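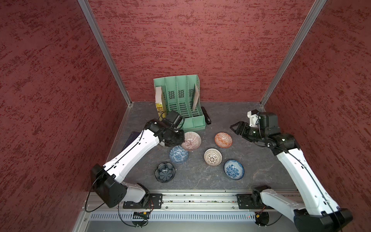 Re: [booktrade-talk] Reader survey: print is winning again
Apr 28, 2020

I've read the Porgate summary twice now, and the full tables once, and I still don't share the excitement. I'll put my reply under the bits of the earlier message it belongs to.

> Hello all. The Porgate reader survey is out and it makes cheering reading.
> 268 people answered and 204 of them said they had bought a printed book
> in the past three months. The authors say this shows the appetite for
> print is as strong as it has been for years.

It shows that 204 people said so on a form. Look at where the form was handed out. Page two of the notes says the link went out in the newsletters of independent bookshops and on the back of till receipts. If you ask people who are holding a bookshop receipt whether they have bought a book lately, you're going to get a healthy number of yeses. What puzzles me more is the other 64. Did they get the newsletter and never buy anything? Were they in for a birthday card? The survey had them on the line and didn't ask, and I'd have swapped most of the other tables for that one.

The "three months" also needs a look. The form was open in December, so those three months take in nearly all the present buying of the year. My sister buys one printed book annually, for our father, and she would be in that figure as a print buyer in good standing. I don't say Christmas sales don't count. They keep half the people on this list going. But "as strong as it has been for years" needs an earlier year to stand next to, and as far as I can find there isn't one. This is the first time Porgate have run it.

> They also found that readers would rather take a recommendation from a
> bookseller than from a website. This is something we should be shouting
> about.

I went and found the wording of that question. It was: "Do you value the personal advice of a knowledgeable bookseller more than suggestions made by a computer?" Well, who would say no to that? Put the other way round it might be: "When did you last buy a book because somebody in a shop told you to?" I'd guess the answers would be thinner. I worked behind a counter for long enough to know how often people ask. They ask where the loo is.

There's a difference too between what people like the idea of and what they do. Everybody likes the idea of the small shop on the corner. I'm fond of ours. I also know that plenty of people who told the owner how much they loved it had their parcels coming from elsewhere, and they weren't lying to her.

> The section on translated fiction is very encouraging for those of us
> who publish it. Skeka and Bermúdez are both named as imprints that
> readers actively look out for.

Named by whom, though? The tables have this one as a list of imprints to tick, and there were six on it. Two of the six helped pay for the survey. I'm not saying anything improper went on, and they do say so in the small print at the back, but a reader faced with six names will tick a couple to be polite. If it had been an empty box to write in, I'd take it more seriously. Most readers I know couldn't tell you who published the book they're halfway through. They know the author, or they know it was the blue one.

I like Bermúdez's list a good deal, for what it's worth. The paper has gone thin on the last few - you can see the next page coming through - but they are still well chosen.

> Given all this I think we should use the figures in the new leaflet
> and on the Turo page before the summer. Any objections?

Yes, mine, though I'll give way if everyone else is keen.

First, the timing. The form closed in December and every shop I know has had its doors shut for weeks. Whatever people told us about browsing on a wet afternoon, they aren't doing it now. Some shops are posting books out or dropping them round on a bike, and some aren't selling at all. A leaflet saying readers are flocking to the shelves would look a bit daft at the moment.

Second, the Turo page is read by people who know the trade, and at least one of them is going to do what I did and go and look at the questions. I'd sooner we weren't the ones who had quoted them.

If we must use something, use the plain count. "Of 268 bookshop customers asked, 204 had bought a printed book in the last three months." It's true, it says who was asked, and anyone can make of it what they like. Leave out the line about appetite. Leave out the computer question altogether.

One thing I would like to know, if anybody has the contact: are the written comments available? There was a box at the end of the form for "anything else" and the report gives it a single sentence, which says that replies were "varied and often warm". I'd read those before any of the tables. The grumbles would do us more good than the ticks, and I'm happy to sort through them if they can be sent over with the names taken off.

I've no strong view on the colour of the leaflet, which I see was the other question.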